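When the grip check said yes too soon

Abdul-Rahman Zakaria is careful about the word "fault". In the review he wrote for Naltness, the group behind the Gbeho shelf-picking trials, he calls what happened in January "an unreported loss of grasp". The arm closed on an item, the software recorded a successful hold, and the arm drew back without it.

"In simulation the cost is a wasted run," he said. "On a real shelf you may have a tin on the floor, or on someone's foot. We treated it as a safety matter from the first morning."

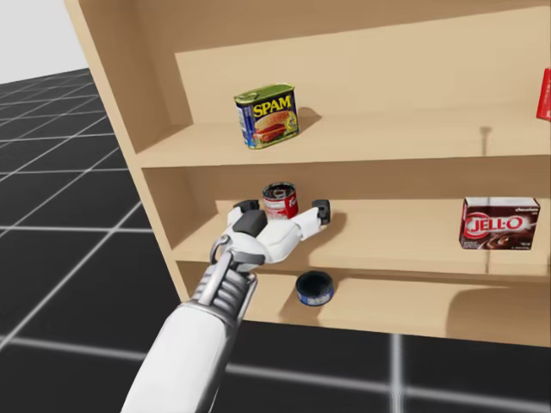
The simulated shelving unit, with the gripper at a soup can on the middle shelf.

Of 362 simulated picks in the series, three ended in this way. All were recorded as complete. They came to light when Yaa Akolgo, who maintains the test records, compared the final position of each item with the result the controller had logged.

"The log and the item disagreed," she said. "I assumed at first that I had lined up the wrong files, and I spent most of an afternoon trying to prove it."

The cause was traced to the grip check. It accepted a single contact reading from either finger, so a brush against one side of a can was enough for the arm to begin its withdrawal. Mr Zakaria accepts that the rule should have been questioned earlier. It had been carried over from Furance, a previous project that handled soft packets, and had not been reviewed for rigid goods.

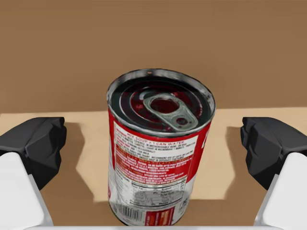
Page last changed: January, 16:40

The revised check requires contact on both fingers, held while the arm pauses, before any lift is allowed. If either reading drops, the arm stops and asks for an operator. Obed Baidoo, who wrote the change, said that it made each pick slower and that he had received complaints on that point. "I would sooner answer those than the other kind," he said.

A further 100 simulated picks have been completed under the new rule with no unreported losses. Ms Akolgo does not regard the matter as closed. Two of the original cases have been reproduced – the remaining one has not, and her request for a second review is with Matěj Hubáček. Trials on the physical shelf remain suspended until he has replied.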